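Handmade toy workshop opens its doors ahead of holiday season

A small toy workshop that has sold mostly by mail will let the public in for the first time this August, with a preview of the soft toys it plans to sell through the winter.

Lamoseo, which rents two rooms above the old print shop on Weir Street, will show 76 pieces over the course of an afternoon. Visitors can handle the toys, place orders, and leave an older toy for mending. Admission is free. Doors open at 1 p.m. and close at 5 p.m.

The workshop was started by Branwen Hopkin and Llinos Gittins, who met while taking an evening class in pattern cutting. Hopkin designs the toys and makes the first version of each. Gittins handles finishing, which covers eyes, noses, scarves, and anything else that has to stay on when a child pulls at it.

Toys are looked over one at a time on white plastic trays before they are tagged. The table stands in front of a white curtain, and Gittins said she likes the plain background because stray threads show up better when there is nothing else to look at.
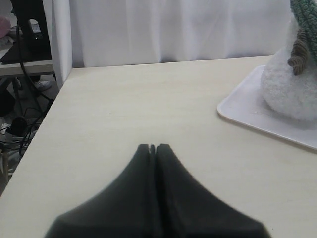

What will be on show

The preview is built around winter designs, with a few left over from spring. Hopkin said the snowman is the one people have asked about most since a photo of it went into the workshop's newsletter in June. It is made from a curly white material with a long, loose texture, and it took several tries to find one that did not go flat after being packed in a box.

"We had a smoother version two years ago and it looked like a bowling pin," Hopkin said. "People were polite about it."

The scarf is a muted sage green and has a chunky texture. Gittins said earlier samples had a red scarf, but the color fought with the nose, and the green was picked after she tried it next to a set of tree ornaments at home.
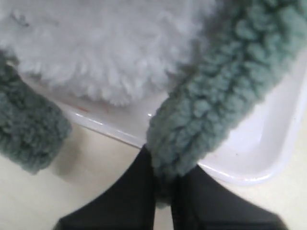
Orders placed at the preview will be filled in the order they come in, starting in the fall. Hopkin said the workshop can finish 178 toys before the last mailing date and will stop taking names when it reaches that number. Last winter the list filled early, and some customers who had waited for a sale were turned away.

The snowman also has a pair of brown corduroy antlers, one on each side of its head. Those were the idea of Thaddeus Tillman, who cuts fabric for the workshop part time and had a bag of corduroy left from another job. The carrot nose is orange-red, short, and rounded at the end.
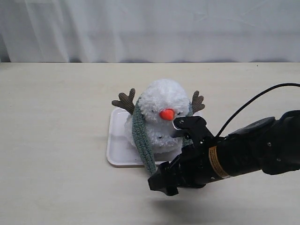 Prices had not been set as of press time. Gittins said they would be posted at the door and would be close to last year's, with a small increase on the larger toys to cover the cost of filling. Payment is by card or check.

The mending table will be run by Áine Madigan, who repairs upholstery and has worked with Lamoseo on and off for several years. She will take torn seams, missing eyes, and worn patches, but not toys with batteries or sound boxes inside. Repairs will be priced after she has looked at the toy — most should be ready for pickup by the end of the following month.

Parking behind the building is limited. The public lot on Canal Street is a short walk away and does not charge in the afternoon. The workshop is up one flight of stairs and there is no elevator, but staff will bring toys down to the street entrance for anyone who rings the lower bell.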